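Search this site Enter keywords Go

Lisholm Library Extends Evening Hours at Ceststead Branch

Shares 2 | Comments 0
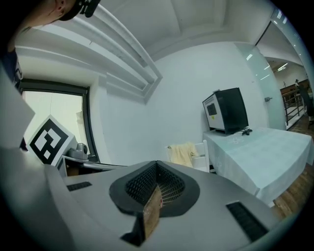
Vol. 14, No. 6, p. 3

The Lisholm Public Library will keep its Ceststead branch open until 9 p.m. four nights a week beginning in June, the library board decided at its regular meeting on Wednesday. The branch now closes at 6 p.m. every day except Thursday.

The new hours will run for one year. The board will then review use of the building and decide whether to make the change permanent. Hours at the Main Library and at the Yupanqui Street branch are not affected.

The decision follows a survey of cardholders carried out over the winter. The library received 1,490 completed forms, of which 1,069 came from households that list Ceststead as their home branch. Evening hours were the most frequent request from that group, ahead of additional parking and a larger collection of large-print books. Respondents who work day shifts said that they could reach the branch only on Saturdays, when the public computers are in heavy use.

"The requests were consistent across age groups," said Rui Bettencourt, director of library services. "Parents of school-age children asked for the same hours as people who are studying for licenses and certificates. The board felt that the current schedule no longer fit the neighborhood."

Under the new schedule, the branch will be open from 10 a.m. to 9 p.m. Monday through Thursday, from 10 a.m. to 6 p.m. on Friday, and from 9 a.m. to 5 p.m. on Saturday. It will remain closed on Sunday. The book drop on the north side of the building is available at all hours.

Full desk service, including new cards, holds and payment of lost-item charges, will end at 8:30 p.m. on late nights. Printing will stop at 8:45 p.m. Public computers will log off automatically ten minutes before closing, and patrons are asked to save their work before that time. The children's room will close at 8 p.m. Children under ten must be with an adult after 6 p.m.

The two study rooms on the upper floor may be reserved for up to two hours per day by any cardholder in good standing. The community room, which seats 60, will be open for evening bookings for the first time. Local groups may apply for dates between September and May. Applications are accepted at the desk or by mail, and groups that already hold daytime bookings will keep them.

The library will pay for the longer hours from its existing operating budget and from a grant made by the Tudar Fund, which has supported literacy work in the county for a number of years. The grant covers evening staffing and the purchase of around 800 new titles, with priority given to job training, home repair, and books in Spanish and Portuguese. One full-time position and three part-time positions will be posted before the end of the month.

Board members also discussed transportation. The Route 7 bus makes its last stop at Ceststead at 8:20 p.m., which is before the new closing time. The board voted to send a letter to the transit office asking that one later trip be added on weeknights. A reply is expected before the summer timetable is printed.

In other business, the board approved repairs to the front steps of the Main Library. The side entrance on Mill Street will be used while the work is under way, and the ramp will stay open. The board also accepted the yearly audit without changes and renewed the contract for delivery of materials between branches.

Questions about the new schedule may be directed to the Ceststead desk during open hours. Printed copies of the schedule will be available at all three locations. The next regular meeting of the board will be held at 7 p.m. in the lower-level meeting room of the Main Library and is open to the public. Residents who wish to speak should sign in at the door before the meeting begins.

Shares 2 | Comments 0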